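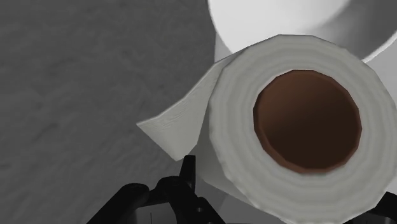 How to find a silent toilet leak before the water bill does

Most leak advice starts with a gadget. I would skip the gadget. The Hudec clip-on sensor I tried stayed quiet through a leak I could feel with my finger, and the app wanted my email address first.

What you need: food coloring, a pencil, a dry sheet of toilet paper, and your water meter.

1. Read the meter at night, after the last flush. Write the number down. Read it again before anyone runs a tap. Mine had moved by 66 liters, and I don't believe in ghosts.

2. Lift the tank lid and put in a few drops of coloring. Wait half an hour. Don't flush. Color in the bowl means the flapper is letting water by.

3. No color? Press the dry paper against the back of the bowl, above the waterline. A wet streak is worth more than any app.

4. Mark the water level inside the tank with the pencil, shut the supply valve and come back in an hour. A drop below the mark points to the flapper again. If the level holds, suspect the fill valve.

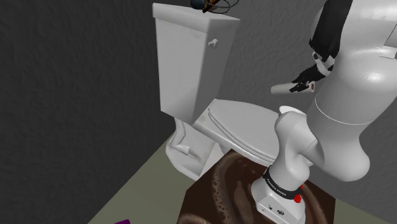 Pender wrote in to say that step 4 is a waste of time on older tanks, as the supply valve often doesn't close all the way and the level never drops. Fair point. If you can still hear a hiss with the valve shut, ignore the pencil test and trust the coloring.

As for "universal" flappers - they fit some things. Take the old one to the store and compare the hinge. I bought a universal one in October and was back there within 3 days.

Related
Do drain tablets do anything?
Reading a water meter without guessing
Tondale faucet washers, tested

Contact | Copyright Drirthorpe Home Notes | Back to top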